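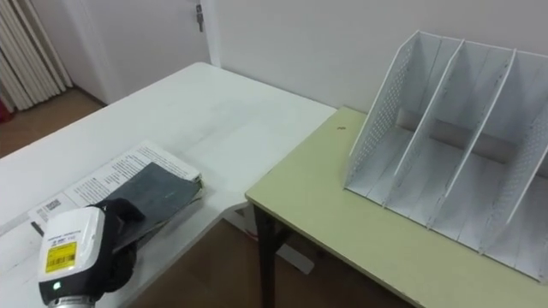 Search this journal Enter keyword Go
Print this article | E-mail this article

3.2 Surfaces, folders and upright storage

The second part of the study looked at what stands on and beside shared desks. Visits were made to 18 rooms at the Burnirness and Kasham sites, all of them used by more than one group of staff. In each room we noted the tables, any storage on them, and the papers left out at the end of the working day.

Few rooms had matching furniture. Tables had been bought at different times and pushed together to make a longer surface, often with a small difference in height at the join. Staff treated the join as a boundary. Reading and writing were done on one table and storage was kept on the other, even where there was no rule about it. Figure 1 gives a case of this kind, with an open booklet and a dark cover on a white table and a white perforated file organizer on the yellow-green table next to it. The three compartments of the organizer are empty.

Empty organizers were common. Of the 60 we recorded, almost half held nothing at the time of the visit. Staff at Kasham told us that a folder in current use was easier to find lying flat, and that standing it upright meant it had been dealt with. Amarasinghe's scheme for sorting office papers makes a similar split between "open" and "closed" items, and we follow it in Table 2.

Booklets were harder to place than folders. A thin booklet bends when it is stood in a wide compartment, and several staff kept theirs under a folder or inside one. Printed codes on the pages were of little help in putting things back, as the shelves had no matching labels. The Kelline labels brought in at Burnirness in December were fixed to folders only.

We did not measure how long papers stayed on the tables. Each room was visited once, and the counts should be read with that in mind. Wear on the table tops (smudges, scuffs, small marks) was noted but is not used in the analysis, apart from the 4 rooms discussed in Section 3.4, where it was used to work out which seats were taken most often.

Shares 18 | Comments 4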